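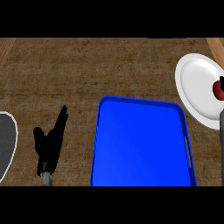
A brown tabletop with a paler wood edge at the far corners.

The letter from the trademark office came on a Wednesday, and I read it standing up in the kitchen with my shoes half on. Application refused! Somebody already owned Motano, and our little game, which we had been calling Motano for two whole years, needed a new name before the February festival.

I should have been crushed. I was thrilled. I had never liked Motano, and now the law itself was on my side!

The four of us met online that night (the Skoltileo offices are really just a group call and a shared folder) and started throwing words around. Our artist wanted Hakim, after the lighthouse in level two, and she drew a logo for it before anyone had voted. Our sound guy wanted something with a number in it. He'd found that our oldest save file had been loaded 1,931 times, and he thought that was the most beautiful thing he had ever heard. I kind of agreed with him, but try saying it out loud to a stranger at a booth.

We went until two in the morning. Every good word was taken. There was a racing game, a headset, a brand of energy drink, and a streaming channel with a lawyer who, going by his letters, never slept. I searched and searched, and I loved it, all those names other people had sat up late over, same as us.

Then our programmer, who had said nothing for an hour, typed one word into the chat. Polero.

"What does it mean?" I asked.

"It's what my daughter calls the boat," he said. "She can't say the real name."

The boat! You steer that boat for nine levels, through fog and whales and the terrible ice part, and we had never given it a name a kid could say. I ran the search with my hands shaking. No results. I ran it again with two l's, then with a k, then backward for luck.

We filed the next morning. The form had a box asking who had first used the mark, and I held my pen over it for a long while (I print everything, don't laugh). Then I called him back and asked how his daughter spells her last name.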